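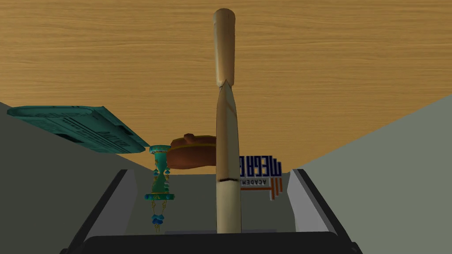

Drenbridge is a television drama serial about a family-run ferry company and the small harbour town that depends on it. It ran for 514 episodes over 18 series, and I've watched every one of them at least twice, so you'll have to forgive me if this entry wanders off into enthusiasm now and then. The show was created by Lies De Graaf, who wrote the first two series more or less on her own, and it starred Cyrill Schnyder as the ferry company's bookkeeper, Anton Skelis. Most of the early action takes place in the Skelis family's front office, a cramped little set that fans call the Orange Room. If you've never seen it, think of the wood in the picture at the top, that warm honey-orange with the darker wavy grain running across, and then imagine it on every wall, the counter, the doors and the backs of the chairs. It's an awful lot of orange! I love it dearly.

Premise

The first episode opens with old Mrs Skelis announcing at breakfast that she's selling one of the two ferries. She doesn't say which. That's pretty much the whole of the plot for the opening series, and I mean it as a compliment, as you get episode after episode of grown-up children being terribly polite to each other while trying to find out whose boat is going. Anton does the books and knows how bad things are. His sister Berthe captains the Margriet and doesn't want to know. Their younger brother Pauli comes home from the city in episode three with one suitcase and a story nobody quite believes.

From the second series the town gets a bigger share of the screen. We meet the harbour master and the chip shop people, along with the Björklund family, who own the rival hovercraft service over in Pelport and who are treated as villains for years until the writers clearly fell in love with them. (So did I. Team Björklund from the hovercraft strike onwards.)

Production

De Graaf had been writing for radio before she sold Drenbridge, and you can hear it in the early scripts. People talk over one another, doors slam somewhere off to the side, and whole arguments take place in the next room while the camera stays on Anton and his ledger. Each episode ran to 22 minutes, which was short for a drama even then, and the pace is brisker than you'd expect from a show where so much time is spent waiting for the tide.

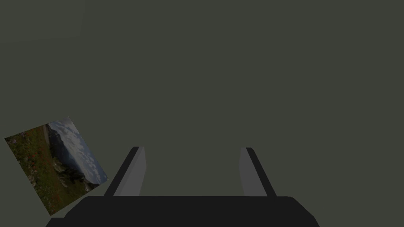 The radio habit faded once a proper writing team came in for the third series. De Graaf stayed on as script editor and kept a firm hand on the dialogue, but the stories got busier, and there was more filming outdoors. The quay scenes were shot at a working harbour, with the ferries going about their normal timetable behind the actors. There's a lovely moment in the fourth series when Berthe has to stop in the middle of a furious speech and wait for a ship's horn to finish. She just stands there glaring at it. They kept it in, and I think it's the best bit of acting in the whole run.

The music deserves a mention too. The theme is played on a slightly wheezy accordion, and it was only ever meant to be a stand-in until something grander could be recorded. By the time the grander version was ready, viewers had got used to the accordion, and the orchestral one was used for a single Christmas special and then put back in its box.

Main characters

Anton Skelis (Cyrill Schnyder) is in all but a handful of episodes. Schnyder plays him as a man who has been tidying up after other people since he was about six, and he does wonders with a sigh. Anton's long, slow, mostly wordless romance with the harbour master is the thing most people remember about the show, and it takes eleven series for the two of them to go for a walk.

Berthe Skelis is loud and usually right. I used to find her hard going when I was younger and now I agree with nearly everything she says, which is a bit worrying.

Pauli Skelis was written out in the seventh series and came back in the ninth, played by a different actor with a different accent. The script deals with this in one line ("You've changed," says his mother) and moves on.

Mrs Skelis, whose first name we never learn, appears in the first twelve series. Her last episode is set entirely on the ferry at night. I won't spoil it, but do have tissues handy.

The hovercraft years

Fans tend to split the programme into the ferry years and the hovercraft years, with the join somewhere in the eighth series, when the Skelis and Björklund companies merge. I know plenty of people who stopped watching at that point. The Orange Room was replaced by a big open-plan office at Pelport, the storylines drifted towards boardroom rows, and for a while there was a smuggling plot that went on far too long and ended with a man being shut in a freezer.
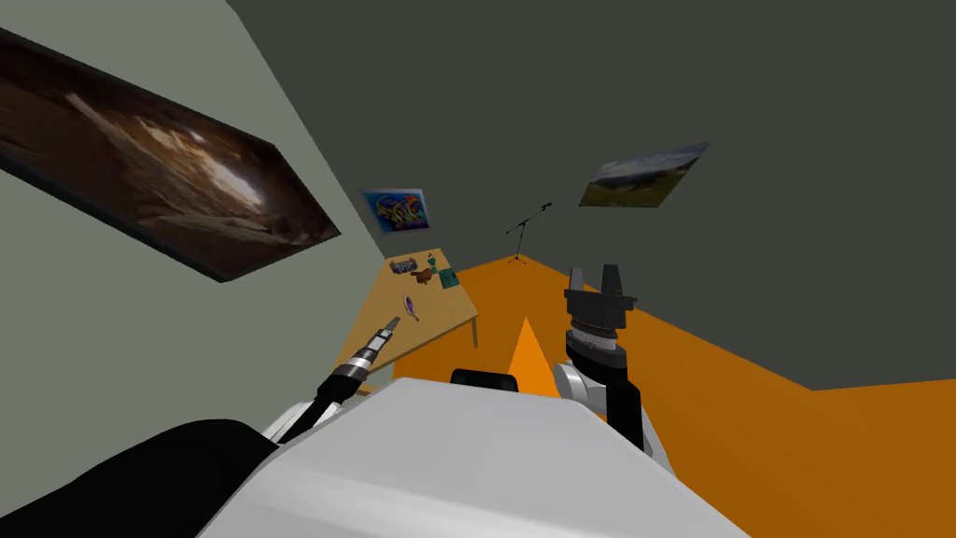

But there's good stuff in there if you're patient. The tenth series has the storm episodes, five of them played out over one night, and they're as tense as anything on television at the time. The fourteenth brings the old office back for a flashback story, with a younger cast playing the Skelis children, and whoever picked the girl who plays little Berthe ought to have been given a medal. She's got the glare and everything.

Ending and afterlife

The final episode went out on 22nd October, and it brings the story round to breakfast again, with Anton in his mother's chair. A petition asking for one more series collected 2101 signatures, mine among them, and was politely turned down. De Graaf said later that she'd written the last scene years before and had been carrying it about in a drawer, waiting for the right moment to use it.

There was a one-off reunion special the following June, which is mostly clips. Schnyder introduces them from the deck of the Margriet in a very thick jumper, and it's worth seeing for his story about the freezer plot, which he seems to have disliked even more than I did.

Watching it now

The first six series have been repeated fairly often and aren't hard to track down. After that it gets patchy. Two episodes from the fifteenth series have a fault on the soundtrack in every copy I've come across, so if Berthe suddenly sounds as though she's at the bottom of a well, it isn't your telly. New viewers can happily begin with episode one, though if you only have an evening to spare I'd go straight to the storm and then back to the start once you know who everybody is.

See also: Lies De Graaf; Cyrill Schnyder; List of Drenbridge episodes; The Margriet (ferry)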